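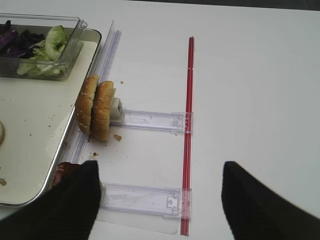 4. Preparing the Assembly Trial

This section applies to the Nutby stacking study, in which one policy is trained on demonstrations and then tested on the same burger task. Sena Nartey maintains the protocol. Changes require her approval.

4.1 Place the tray lengthwise between the clear guide strips.

4.2 Set the buns, tomato slices and patties on edge at their stations. Leave the greens in the clear container on the tray.

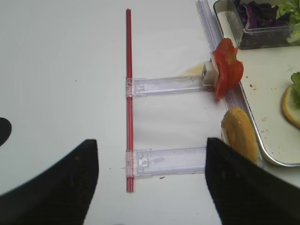

4.3 Open the gripper fully and check both wrist views before recording.

Note: Crumbs may remain on the tray. The training set of 1,329 demonstrations was collected without cleaning between trials, and test conditions must match.

4.4 Start the policy. Do not touch the ingredients until the arm has returned to rest. 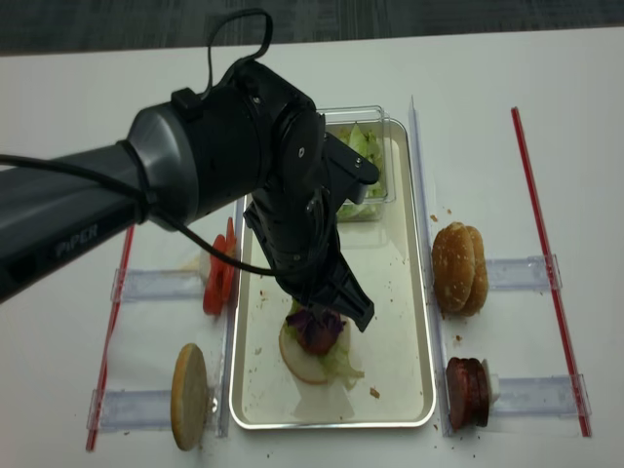 4.5 Score each layer as placed, shifted or dropped. A layer that slides after release is scored as shifted.

4.6 Repeat for 40 trials per policy version. Report all trials, including those stopped by the operator.

Caution: Keep hands outside the red lines while the arm is powered.

Send completed score sheets to Hendrik Venter at Lindgate.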